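그레미루스(Gremirus) 리더암 두 달 써 본 후기

드디어 씁니다, 그레미루스 후기! 12월에 받고 나서 바로 쓰려고 했는데 쓰다 보니 자꾸 생각이 바뀌어서 미루고 미루다 2026-02-15 오늘에야 올려요. 처음 일주일만 써 보고 글을 올렸으면 아마 별점이 훨씬 짰을 거예요. 지금은 꽤 정이 들었습니다(그래도 단점은 다 적을게요).

저는 로봇한테 물건 집기, 옮기기, 통에 넣기 같은 작업을 손으로 보여 주는 일을 하고 있어요. 리더암을 잡고 움직이면 저쪽 로봇 팔이 그대로 따라오고, 그 과정이 전부 기록되어 나중에 학습에 쓰이는 방식이요. 전에는 VR 컨트롤러를 썼고 그 전에는 스페이스마우스도 잠깐 썼습니다. 그러니까 이 글은 연구자 관점보다는 하루에 몇 시간씩 붙잡고 있는 사람 관점이라고 생각해 주세요. 제어 이론 쪽은 저한테 물어보셔도 대답 못 해요 ㅎㅎ

구입은 릴루브몽(Rilluvmont)이라는 수입처를 통해서 했고 만드는 회사는 와덴(Wadden)입니다. 제 돈으로 산 건 아니고 팀 예산으로 샀어요. 협찬 아니고, 할인도 못 받았습니다. 할인 좀 해 달라고 메일을 세 번 썼는데 케이블 하나 더 넣어 주더라고요. 근데 그 케이블이 나중에 진짜 요긴했어요.

조립부터 얘기할게요.

박스가 생각보다 작게 와서 뭐가 빠졌나 했는데 다 들어 있었어요. 관절 모듈은 이미 조립된 상태로 오고 링크를 연결하고 배선하고 프레임에 고정하면 끝입니다. 설명서에는 한 시간이면 된다고 적혀 있는데 저는 오후를 통째로 썼어요. 나사 길이가 미묘하게 다른 게 두 종류 있는데 봉투에 표시가 흐릿하게 찍혀 있어서 한참 헷갈렸습니다. 긴 걸 짧은 자리에 넣으면 들어가긴 들어가요. 들어가는데 손목 쪽 회전이 살짝 뻑뻑해집니다. 저는 이걸 이틀 뒤에 알았어요... 여러분은 꼭 조립하면서 손목을 끝까지 한 번씩 돌려 보세요.

설치 위치도 고민이 많았는데, 저는 서서 쓰는 쪽을 추천합니다. 앉아서 하면 팔꿈치가 의자 팔걸이에 자꾸 걸리고 아래쪽으로 뻗을 때 어깨가 먼저 올라가요. 처음엔 저도 당연히 앉아서 했죠. 하루 지나니까 목 뒤가 뻐근해서 서서 해 봤더니 훨씬 낫더라고요. 대신 신발은 편한 걸로 신으세요.

제일 중요한 조작감!

첫 느낌은 '가볍다'였어요. VR 컨트롤러는 기기 자체는 가벼운데 허공에 떠 있으니까 팔을 내가 다 들고 있어야 하잖아요. 얘는 중력 보상이 들어가서 손을 살짝 얹고 있으면 그 자리에 머물러 줍니다. 관절이 7개라 팔꿈치 자세까지 따로 잡을 수 있는 것도 좋아요. 이게 무슨 소용인가 싶었는데 좁은 데로 손을 넣어야 하는 작업에서는 차이가 엄청납니다. 팔꿈치를 바깥으로 빼고 손끝만 안으로 밀어 넣는 그 동작이요, 예전 장비로는 몇 번을 다시 잡아야 했는데 이제는 그냥 제 팔 쓰듯이 해요.

다만 저쪽 팔이 뭘 건드렸을 때 손으로 오는 느낌은 좀 약합니다. 세게 부딪히면 알겠는데 살짝 닿은 정도는 거의 안 와요. 그래서 뚜껑 닫기나 끼우기 작업은 여전히 눈으로 합니다. 손목 카메라 화면을 옆에 띄워 놓고 번갈아 보는데, 이게 익숙해지기 전까지는 시선이 계속 왔다 갔다 해서 은근히 피곤해요. 저는 결국 로봇 쪽을 직접 보고 마지막 순간에만 화면을 보는 걸로 정착했어요.

그리퍼 조작은 손잡이 쪽 레버로 하는데 스프링이 처음엔 너무 셉니다. 물건을 꽉 쥔 채로 길게 옮기는 작업을 반복하면 검지가 얼얼해져요. 동료 몬뜨리 로차나삭(Montri Rojanasak) 님은 손이 커서 괜찮다고 하고, 저는 손이 작은 편이라 도저히 안 되겠어서 약한 스프링으로 바꿨습니다. 교체용이 기본으로 들어 있어요! 설명서 맨 뒤에 조그맣게 적혀 있어서 저는 몰랐다가 아벨라르도(Abelardo Correa) 님이 알려 줬어요. 이걸 왜 맨 뒤에 적어 놨는지 와덴에 물어보고 싶네요.

소프트웨어는 '니나(Nina)'라는 기록 프로그램이 같이 옵니다.

이름은 귀여운데 성격은 별로 안 귀엽습니다. 기능은 다 있어요. 에피소드 시작, 종료, 버리기, 메모 달기. 버리기가 단축키 한 번이면 되는 건 정말 좋아요. 시연하다 보면 물건을 떨어뜨리거나 괜히 멈칫해서 '아 이건 아니다' 싶은 순간이 오는데, 바로 버리고 다시 시작할 수 있으니까 리듬이 안 깨집니다. 문제는 버리기랑 저장 단축키가 바로 옆에 붙어 있다는 거예요. 네, 저 멀쩡한 거 여러 번 버렸습니다. 설정에서 키를 바꿀 수 있는데 업데이트하면 초기화돼요. 업데이트하신 날은 꼭 확인하세요.

기록 주기는 기본값이 50Hz인데 설정에서 200Hz까지 올라갑니다. 괜히 욕심나서 올려 봤는데 우리 쪽 작업에서는 차이를 모르겠고 파일만 커져서 다시 내렸어요. 빠른 동작을 가르치는 분들은 다르게 느끼실 수도 있겠네요.

아, 그리고 시작할 때 리더암과 로봇 팔의 자세를 맞추는 과정이 있는데요. 자세가 많이 어긋나 있으면 니나가 시작을 막아 줍니다. 처음에는 이게 답답했어요. 대충 비슷하면 그냥 시작하게 해 주지 싶고. 근데 예전 장비에서 자세가 틀어진 상태로 연결했다가 로봇 팔이 휙 돌아가는 걸 본 뒤로는 얌전히 맞춥니다. 맞추는 요령을 하나 적자면, 어깨부터 맞추고 손목은 마지막에 하세요. 손목부터 맞추면 어깨 움직이는 동안 다 틀어져요.

두 달 동안 저장한 시연이 297개예요. 많은 건 아니죠? 중간에 작업을 두 번 갈아엎어서 그렇습니다. 그래도 나중에 재생해 보니까 초반이랑 후반이 확 달라요. 초반 시연은 제가 봐도 주저주저하고, 물건 위에서 한참 맴돌다가 내려가고, 놓고 나서도 손을 바로 못 떼요. 뒤로 갈수록 동선이 단순해지더라고요. 그래서 새로 시작하시는 분이 있다면 처음 며칠 치는 연습이라고 생각하고 과감히 빼는 걸 권합니다. 아까워도요.

시연할 때 제가 지키는 것들도 적어 볼게요. 장비 후기라면서 왜 이런 걸 쓰냐 하실 수 있는데, 이 팔로 할 때 특히 효과가 있었던 것들이라서요. 일단 속도를 일정하게 유지하려고 속으로 노래를 불러요(진짜로요). 빠른 노래는 안 됩니다. 그리고 물건을 잡기 직전에 한 박자 멈추는 버릇이 있으면 그게 데이터에 고스란히 남으니까 의식해서 없애는 중이고, 대신 물건 위치는 매번 조금씩 바꿔 놔요. 똑같은 자리에 계속 두면 나도 편하고 로봇도 편한데 나중에 조금만 옮겨 놓으면 엉뚱한 데를 집습니다. 이거 때문에 갈아엎은 게 첫 번째 작업이었어요.

내구성은 아직 단정하기 이르지만 지금까지 크게 고장 난 건 없습니다. 한 번 손목 관절이 인식이 안 돼서 식은땀이 났는데 케이블 문제였어요. 네, 그 메일 세 번 써서 받은 여분 케이블로 갈아 끼웠더니 바로 돌아왔습니다. 케이블이 관절 접히는 부분에서 좀 씹히는 구조라 소모품이라고 생각하셔야 할 것 같아요. 고정용 끈도 여유 있게 묶으세요. 너무 바짝 당겨 묶으면 팔을 뻗을 때 당기는 느낌이 나고, 그 미세한 저항 때문에 손끝이 떨립니다.

릴루브몽 고객 응대는 무난해요. 답장은 빠른 편인데 기술적인 질문은 와덴에 넘겨서 받아 오느라 며칠 걸립니다. 답변이 영어로 그대로 붙여서 올 때도 있어요.

점수를 매기자면 별 다섯에 넷. 조작감만 보면 다섯을 주고 싶은데 단축키랑 나사 봉투에서 반 개씩 깎았어요. 가볍게 한두 작업만 모아 볼 분이면 굳이 이걸 살 필요는 없을 것 같고, 저처럼 매일 붙잡고 있어야 하는 분이면 어깨값이라 생각하고 사셔도 후회 안 하실 거예요. 양손 세트도 나온다는데 저는 아직 한 팔로도 할 게 많아서 당장은 생각이 없고요. 혹시 양손 세트 써 보신 분 계시면 좌우 손잡이 간격 조절이 되는지 댓글로 좀 알려 주세요. 스프링 교체하는 방법은 설명서 그림이 너무 작아서, 다음에 제 식으로 다시 정리해서 올릴게요!

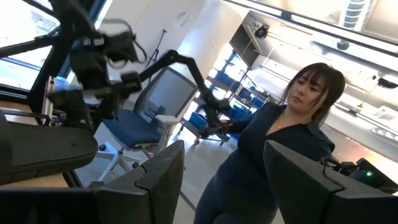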